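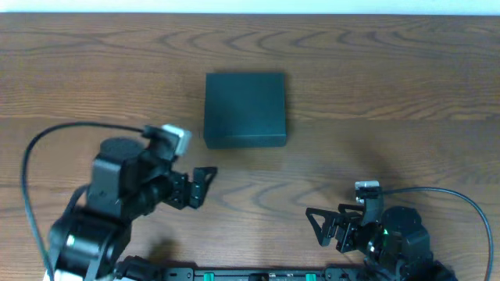
Dark green box, lid on, toward the back of the big table. Looks nearly black against the orange of the wood.

Fri 6 October

Box notes, continued from the page with the coffee ring on it.

I have been putting off writing this up all week, and now there's enough of it that I'd better sit down properly and do it before I forget which remark belongs to which sample. The subject is still the square box for Bondarchuk, the low one, job 436, and whether we're happy with the color, the lid and the way it sits when it's closed. Short version for anyone flipping through: I like it very much, I'm still worried about the lid, and I changed my mind about the green twice.

Color first. On the card (Tamberg 247) it's a green you would call green without stopping to think. On the lid it goes much darker, with a bit of teal in it, and if you come in from the hallway and glance over you could easily take it for black. I was disappointed on Monday, I'll admit that. I had the card in my head and the box didn't look like the card. But I left it out on the table and kept walking past, and by lunchtime I'd come around to it, and then in the afternoon I went off it again, and now I'm back to liking it (and would like to stay there!). What settled it for me is the edge. The rim along the front comes up slightly lighter than the lid, so you can see a wall there and the whole thing doesn't turn into one dark square. If the rim were as dark as the top I think we'd lose the shape altogether.

Rania Naciri looked at it with me and thought the opposite about the rim. She'd like lid and wall to match, and she says a customer who notices a difference will think we ran out of something. That's a fair point and I've written it down so that I can't pretend later that I never heard it. We agreed to ask Bondarchuk and show them the box itself, no card, no screen.

The matte finish is staying, whatever happens with the color. We tried the satin back in March on the Zukton boxes and I spent half my life wiping thumbs off them. The matte is kinder. It does show a scuff if you slide one lid across another, so please, when stacking, lift and set down, don't push. I put a sheet of tissue between each pair in the drawer and that seems to be enough.

Now the table, which I know sounds like a strange thing to have opinions about. I've always done color checks on the white board by the sink, and that's still the right place for matching to a card. But a box like this is going to end up on somebody's dresser or desk or dining table, and wood changes it completely. Our big table has that loud grain, all the long wavy lines and the arches toward the back, and it's a warm orange-brown, so whatever you set on it looks cooler than it did a minute ago. The green goes bluer. Crisp edges look crisper too, with all that wandering about behind them. I wouldn't pick a color on that table, but I'd never sign one off again without trying it there.

There's a soft shadow under it and to the right, and I mention it because I first took it for a gap under the base. I had the box up at eye level and back down again more times than I'd like to say. No gap that I could find. The base sits flat, I ran a strip of copy paper along each side and it wouldn't go under. So if you see that dark line, save yourself the trouble.

Lid fit. This is where I still grumble. Closed, it looks lovely, square at the corners and level all the way. Opening it is another matter. The first time each morning it holds on, you lift the lid and the base comes up with it, hangs there a moment and then drops. With something heavy inside I suppose it would let go sooner, but Bondarchuk's things are light, so we can't count on that. After a few openings it eases off and behaves. Left overnight, it goes back to being stubborn. I don't want to take much off the inside of the lid, we did that on the Mekgate set and ended up with lids that rattled, and I can still hear them.

What I'd like to try, in this order:

Leave the lid as it is and cut a small thumb notch in the middle of the front wall. Rania isn't keen, she thinks it spoils the plain front, and I half agree with her.

Ease the inside of the lid very slightly at the corners only and leave the straight runs alone. I have a feeling the corners are doing all the gripping.

Do nothing at all and let a batch sit closed for a week before judging. It may well be that the finish is still a little tacky inside and that time will take care of it.

I've set a second box aside with the lid off so we can compare. It's on the shelf over the paper cutter with a yellow tag on it. Please don't close it! I know it looks like somebody forgot.

Quantities, while I'm here. Bondarchuk asked for 100, and I'd like to make 10 first and have them in the hand before we cut the rest. They weren't in a hurry when we spoke, and I would much prefer to ring them with a question now than apologize for a full carton later. Tissue we have. Ribbon I wouldn't bother with, it fights the shape, and anyway a lid that grips as hard as this one hardly needs tying shut.

One thing about handling, for whoever is in next. Pick the box up by the base, with your fingers under it, and not by the lid, however firmly it seems to hold. I picked it up by the lid on Wednesday to show someone how well it fitted and it chose that moment to stop fitting. No harm done, it landed on the felt, but there's a tiny flat spot on one of the bottom corners now, so if you find it, that was me.

Still to do: call Bondarchuk about the rim, order more tissue, find out who has the good straightedge, and write the card number on the tin before the label falls off completely.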